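Shared Meals Program: Changes to Bookings and Kitchen Use

The Vultmont Neighbourhood Centre advises members that revised arrangements for the Shared Meals Program take effect on May 1, 2026. The arrangements follow a review of the program begun in January and apply to all groups using the main kitchen and the Chamoun Room.

Bookings are to be lodged through the office in writing. A group may hold no more than 2 evening bookings in any calendar month, and cancellations must be received at least 24 hours before the session. Groups that cancel after that time will remain liable for the cleaning fee.

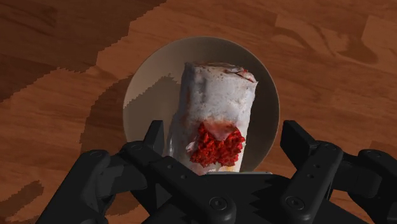 Seating in the Chamoun Room is limited to 100 persons, including cooks and servers. Organisers planning a larger gathering are asked to speak with the office about dividing the meal into two sittings. The second sitting may share the first sitting's booking, provided the kitchen is cleared by the closing time shown on the confirmation.

Members will be aware that the question of leftover food drew the greatest number of written submissions. Under the former rules, all prepared food was to be discarded at the close of a session. The Centre has now adopted a labelling procedure under which cooked dishes may be refrigerated and collected the following morning. Each container must show the name of the dish, the date of preparation and any allergens. Unlabelled containers will be thrown out at the morning check. 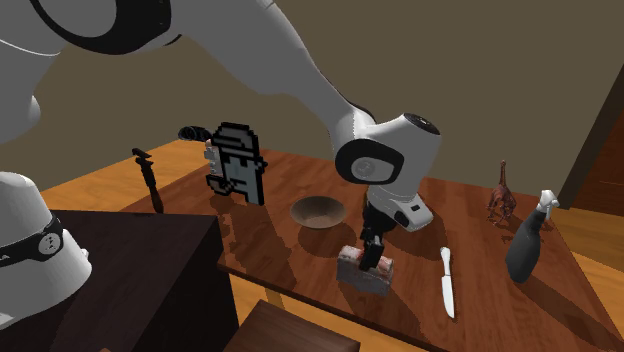
One submission from the Skimow lunch group welcomed the procedure but asked that collection remain open until noon, as several of its members rely on the late morning bus. The same submission observed that the allergen list on the present label is too short for most home recipes, and requested a larger label. The Centre has agreed to both requests.

Dry goods are treated separately. Unopened packets may be left in the pantry cupboard for general use, provided they are within their best-before date. Opened flour, rice and cereals should be taken home by the group that supplied them.

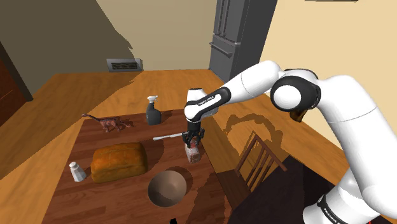
The kitchen fee has been set at $15 per session and includes the use of ovens, urns and crockery. Tea towels are no longer supplied. Groups holding credit under the former Mundus booking system will have the balance carried across to their new account, and statements will be posted to the contact address on file.

Copies of the revised conditions of use are available at the front counter.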